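Grundow tabletop trials

The Grundow tabletop trials are a set of side-by-side tests of robot grippers, wrist cameras and arm controllers, run on kitchen objects by the Grundow workshop. They are best known for the Kallex–Avum comparison, in which two two-finger grippers were put through the same chores on the same arm, and for a scoring sheet that has been revised more often than either gripper.

Background

Before the trials, grippers at Grundow were chosen by reading the maker's data sheet and then arguing. Data sheets tend to give grip force, stroke and weight, and are silent on the subject of fruit. The first informal tests used wooden blocks, which every gripper handled well and which told the workshop very little. Blocks were dropped from the program in June and replaced by groceries and dishes.

Method

Each gripper is fitted to the same arm and run by the same controller, named Xavier for reasons that were never written down. A full series is 100 attempts per gripper. An attempt counts as a success if the object is lifted, carried to its target and let go of on purpose. The last two words were added after the first series.

Objects are laid out by hand, and the layout is meant to be untidy. Early layouts were so neat that the arm could do well with very little help from its camera. Later ones allow bottles on their sides, mugs tipped over and dishes close to larger items that limit the angle of approach. Food may be placed on a plate or straight on the table, at the discretion of whoever is setting up, and discretion varies.

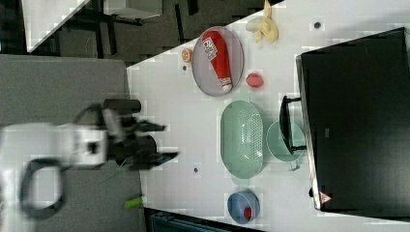 Lighting is left as it is found. A proposal to install even, shadow-free lamps was turned down on the grounds that kitchens do not have them. Supporters of the proposal noted that kitchens do not have Xavier either.

Grippers compared

The Kallex has stiff fingers with flat pads. It closes quickly and holds boxes, handles and bottle caps firmly. Its record with soft fruit is poor, and the sheet for its first series includes the entry "picked up, in a sense."

The Avum has slightly flexible fingers and a slower close. It is gentler on a banana and better at following a curved side, but it tends to twist when it takes a heavy object off center. In the first series it failed 44 attempts, many of them on mugs. The maker's manual describes the fingers as forgiving – a quality that works in both directions.

Cameras

Wrist cameras were compared in 2 positions, high and low. The high mount sees more of the table and loses sight of the fingertips at the moment they matter. The low mount keeps the fingertips in view and bumps into things. The high mount was kept, mainly to save on repairs.

Criticism

The trials have been faulted for changing the gripper and the cable routing at the same time, which makes it hard to say which one caused an improvement. The object set has also been called unfair to the Kallex, chiefly by people who had already bought one. A second scoring sheet, with partial credit for near misses, was tried for one series and withdrawn when both grippers passed.

See also

Gripper pads
Hand-eye calibration
Wrist camera mounts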